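Wearing the same five things (and what I learned about my closet)

So in July I finally did the thing I'd been putting off since we moved to Plostham, and I went through every single piece of clothing I own. All of it. I dumped the whole closet on the bed at 7 in the morning so I'd have to finish before I could sleep again, which my friend Poppy Hartley swears by. Poppy is a menace but she was right.

The total came to 141, and that's without socks! I had to sit down for a minute. I work from home three days out of five and I would have told you I rotate through maybe a dozen shirts.

I made two piles to start, keep and go, and the go pile was tiny because I got sentimental about everything. There was a sweater from a Mirnside gift shop that itches so badly I've never gotten through a full evening in it. There was the bridesmaid dress. There were jeans from two sizes ago that I was saving for, I don't know, a miracle. So I scrapped the piles and asked myself one question about each thing instead: would I put this on tomorrow? Much faster.

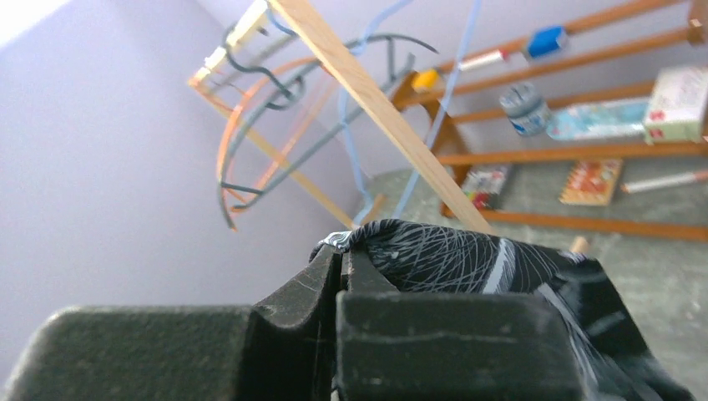
Black with the white squiggly lines. Staying forever.

Prints turned out to be where I'm weakest. I'll buy anything with a doodle on it and then own nothing plain to go with it, so it hangs there looking cheerful while I put on the gray T-shirt again. My new rule is that a print has to go with at least two things I already have, or it stays in the store. I've broken this once already (it was on sale, leave me alone).

Darren Haworth from down the street took two big bags over to the thrift store in Fulumton for me, bless him, and I only fished one item back out before he drove off. The itchy sweater. I know!

Next up is the coat closet, plus whatever is living in the suitcase under the spare bed. If anyone has a good trick for storing winter scarves without them turning into one enormous knot, please leave it in the comments, I've tried the hanger with the loops and I hate it.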